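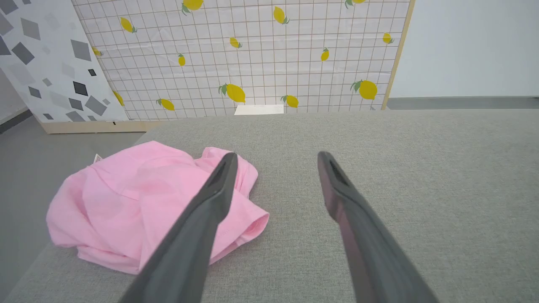 Wrist camera view, cloth manipulation on a padded surface, with a pink garment under the left finger.

Success rate is the wrong headline number for cloth folding

The Vemero results have been passed around since April, mostly as a single line: a two-arm policy trained on 3000 demonstrations folds garments at a higher rate than any earlier entry on the Ondov task list. The line is accurate. My argument is that it tells a reader very little, and that the more useful finding sits in the appendix, in a table few people cite.

Consider how a fold is scored. The Ondov protocol takes the final state of the cloth, projects it onto the plane of the work surface, and compares its outline to a target rectangle. Overlap beyond a fixed threshold counts as a success. Everything that occurred before the final state is discarded. A policy that pinches a hem, lifts once and lays it down gets the same mark as one that drags the cloth back and forth until the outline happens to fit. Both are reported as folds.

For rigid objects this is tolerable. A block in a bin is in the bin, and the path it took has limited bearing on whether the next block will get there. Cloth carries its history with it. A sleeve trapped under the body in the second step is still trapped in the sixth, and an outline taken from overhead cannot detect it. I went through the 254 episodes that Vemero released with full video and marked each one by hand for trapped layers. The authors' own code marks most of these episodes as clean. I would not put most of them on a shelf.

The appendix table reports something else: the number of regrasps per episode, split by which camera streams the policy was given. With the head camera alone, the policy regrasps often and tends to do so at the same corner. Adding the two wrist cameras cuts the regrasps sharply, while the success rate barely changes. The main text treats this as a minor ablation. I read it as the actual result. The wrist views change how the policy handles the cloth, and the metric is too coarse to register the change. 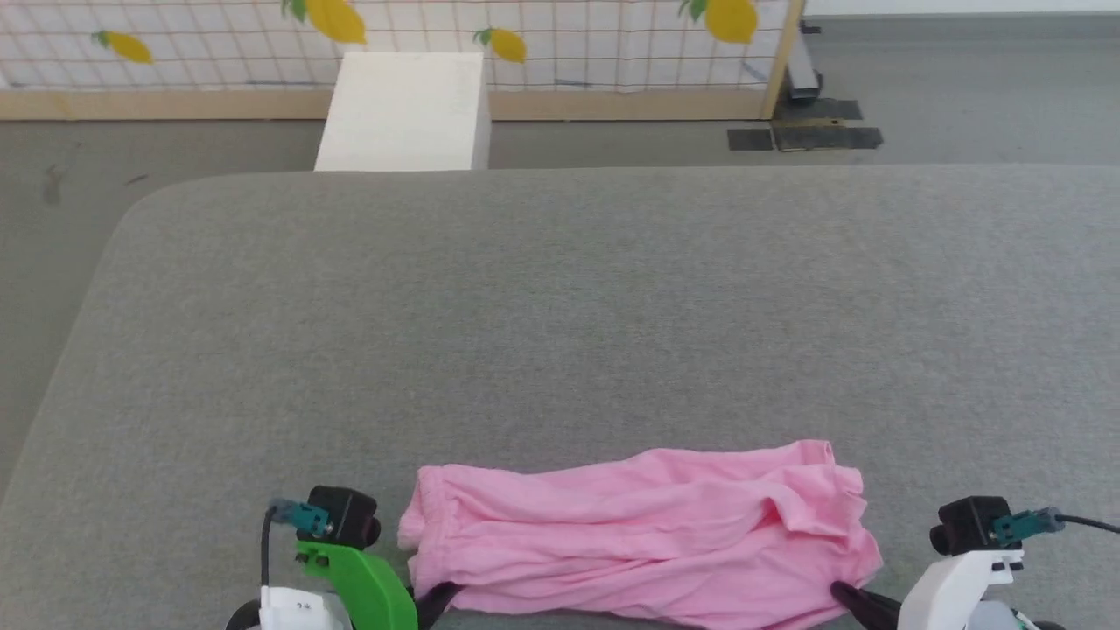

There is a plain geometric reason to expect this. From the head, the contact between a finger and a hem is seen from far off and often along a bad angle, with the gripper body covering part of it. From the wrist, the fingertips stay at a nearly constant place in the view and the cloth moves relative to them. Whether a fold of fabric lies between the jaws or beside them becomes a local question that a small network can learn. What the wrist view lacks is any sense of the whole garment. The head camera supplies that, and neither stream replaces the other.

The Cozma group has objected that wrist views overfit to the surface texture and the background. This deserves a serious reply. Their test moved a trained policy to a second room and saw performance fall by a wide margin. But the training set in that test came from one room, with one table covering and one set of panels behind it, and a policy given only the head view fell as well. The experiment shows that data from one room is narrow. It does not isolate the camera. To do that, one would have to vary the background while holding the number of demonstrations fixed, and I have not seen this done by either side.

A second objection is cost. Two more cameras mean two more cables across joints that rotate, and cables fail. Anyone who has kept a bimanual station running for a full week knows that a loose connector can ruin a morning of recording before the drop in frame rate is noticed. I accept the objection as engineering. It has no bearing on how results should be scored.

What I would ask of the next release is modest. Report regrasps per episode in the main table. Report time in contact. Add an inspection step at the end in which the cloth is unfolded and trapped layers are recorded. The Zuken evaluation scripts already log gripper state at every step, so the first two items need no new hardware and a few lines of code. The third needs a person, and on a set of 40 test episodes it takes less than an afternoon.

It would also help to publish the failures. Vemero collected 2215 evaluation episodes and released video for a little over a tenth of them, with the selection rule left unstated. If the released set leans toward clean runs, then my own hand count understates the problem. If it was drawn at random, the authors should say so, and the figures in the appendix could be checked properly by someone outside the group.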